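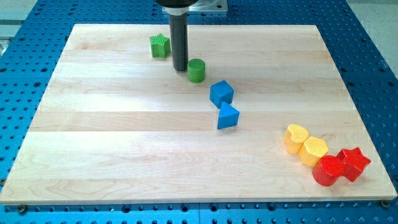 ## Setting up a small arm for pick-and-place

These are the bench rules we use at Endlow when a small robot arm is sorting or moving wooden shape blocks. Most of them apply to any light arm on a perforated table. If your arm came with a manual, the manual wins wherever the two disagree.

### The board

- Use a flat, pale board. Glued maple strips are fine. Dark blocks and bright blocks both show up well on it.
- Screw the board down at the corners. Drive the heads flush or a little below. A gripper tip that catches a proud screw will bend before the screw does.
- Check the board with a straightedge in June and again when the heating goes on. Glued boards cup. We replace ours at 2 mm.
- No oil or gloss varnish. Wipe with a barely damp cloth and let it dry before the next run.

### The blocks

- Mix the shapes. Cubes and cylinders alone make an easy test. Stars, hearts, hexagons and triangular prisms show you where the grip is weak.
- Leave some blocks touching and some on their own, and write down which. A star by itself is a different job from a heart pushed up against a hexagon.
- Lay at least one cylinder on its side. Expect it to roll if the fingers close off center.
- Throw out any block with a split edge. Splinters get into the finger pads.

### Before you power up

1. Clear the table of tools, cups, phones and spare screws. Anything that fits in a hole in the table will end up in one.
2. Try the emergency stop. Press it, confirm the arm won't move, then reset it. Do this at the start of every session, including short ones.
3. Tie back hair and take off lanyards.
4. Set the lowest travel height with the board in place. We allow 4 mm between the closed tip and the bare wood.
5. Run the program once at slow speed with the board empty.

### While it runs

Hands stay off the table. If a block tips over or slides out of reach, leave it until the run ends or press stop first. Pausing from the screen doesn't count as a stop. On our old Zavent controller, a paused arm would pick up again as soon as another window was closed.

One person runs the arm and the same person holds the stop button. If you have to walk away, stop the arm.

### Afterward

- Park the gripper high and clear of the board.
- Brush dust out of the fingers. A Kella paintbrush with the bristles cut short works well.
- Note the run number, the block layout and any dropped pieces in the log. We're on run 265 and still look up the early ones.
- Retighten the mounting plate bolts every 14 sessions.

Replacement finger pads are in the Deligiannis drawer, second shelf.

Last changed 16 February 2022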